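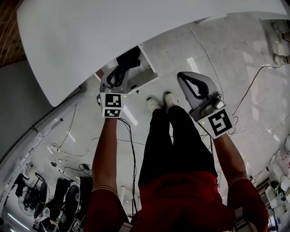
Hand-held pair, one cable each, marker cubes on both.

**Budget for a second pair of hand-held grippers?**

**Mitra Arabzadeh**
We have one pair like these and want another before fall. Both cables end up on the floor by the operator's feet. What should I put in the budget besides the grippers?

**Alper Karakaya**
Spare finger pads and longer cables, first of all. We set aside $169 per pair for pads and $79 for cables, and by May the pad money was gone. Ask the seller if the marker cubes can be bought separately – ours only come as a set of two. If you have a tile floor, price some cable covers too. I'd skip the service plan the first year.

**Necati Canpolat**
depends on the seller. Nenda quoted us 33 days for delivery, Siltine never wrote back

**Alper Karakaya**
Forgot shipping. Ours was $153 and it wasn't on the quote.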